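Redska Felt Table Pad, Large Square, Gray: Review After Seven Months

I bought the Redska pad in January for a white table that gets used for everything from breakfast to sorting mail. The finish on the table marks easily, and plates set down on it make more noise than I like in the morning. I wanted something thick that would stay out all the time, without having to be folded away after every meal like a tablecloth.

It cost $47 with shipping. Redska also sells a runner and a small round version, which I have not tried.

What you get

The pad comes rolled in a cardboard tube with no instructions. It is one thick piece, speckled gray, with no pattern and no printing on the top. Mine had a strong curl out of the tube. I laid it face down with a few heavy books on the corners and it was flat enough to use the next morning. One corner kept a slight lift for another week.

The listing gives the side as 60 centimeters. Mine measures a little under that on one side, not enough to matter unless you are trying to match the edge of a table exactly. Check your depth before ordering. On a narrow table the front edge can hang over, and a heavy mug set on the overhang will tip. I keep anything with liquid in it toward the middle.

Weight is listed at 700 grams. It feels heavier than that when you pick it up, and the weight helps. It does not bunch or wrinkle.

Daily use

Noise is where the difference is largest. A stoneware bowl put down on the bare table can be heard in the next room, and on the pad it makes a dull thud. Silverware is quieter too, although a fork dropped from any height will bounce off and land wherever it wants.

Grip is average. The underside has no rubber or coating, so on a smooth tabletop the pad turns a few degrees if you lean an elbow on it or pull a chair in against the edge. I straighten mine most days. A square of shelf liner underneath fixed this when I tried it, but the liner left a faint texture on the table after a month and I took it out again.

Plates sit level on it, including light ones. I was expecting them to rock, as they did on a softer wool mat I owned before. A tall glass is fine. A stemmed glass is less steady than on a hard surface and I would not put one on it at a crowded table.
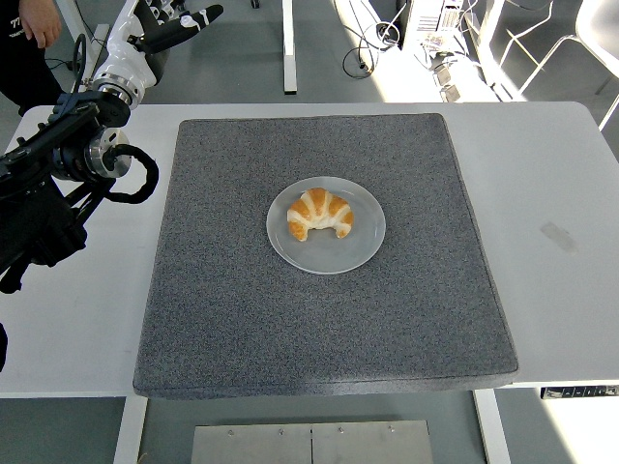 Cledwyn Gwynne asked whether pastry crumbs come out of it, as the felt mat he has now holds on to every flake and he has gone back to eating croissants over the sink.

They do, mostly. Butter pastry is the hardest test for a surface like this. Large flakes lift off if you carry the pad to the back door and shake it. The small ones work into the top layer and need a brush or a vacuum with the upholstery head. I do that about once a week. Use a plate with a rim, keep the croissant on it while you tear it, and there is much less to clean up. Speckled gray also hides what is left, which you may count as a good or a bad thing.

Grease is a different matter. A buttery flake left overnight made a dark spot the size of a lentil. Dish soap and cold water took out most of it. I can still find it, but guests have not noticed.

Coffee beads up for a few seconds and then soaks in. If you blot right away there is no mark. I was slow once and had to sponge the whole area to avoid a ring. The pad then took nearly 18 hours to dry, standing on edge against a radiator that was off. It cannot go in the washing machine, according to the listing, and I have not tested that.

Heat

I have used it under warm plates and a teapot without any trouble. I would not put a pan straight from the oven on it. Redska does not give a temperature on the listing, and I wrote to ask and did not get a number back.

Wear

After seven months there is light pilling where my forearms rest and none anywhere else. The edges are cut, not stitched, and have stayed clean. The color has not changed, though the table is not in direct sun.

Compared with the Mabaso

I had the Mabaso mat for two years before this. It is thinner, softer and cheaper, and it grips the table better. It also wrinkled, and crumbs got underneath it as often as they stayed on top. The Redska is the better pad for a table where it will stay put. If you need to roll something up and put it in a drawer every evening, the Mabaso is easier to live with.

Rating: 4 out of 5. I took one point off for the sliding and the slow drying. I would buy the same size and color again, and I plan to get the runner for the sideboard when it is back in stock.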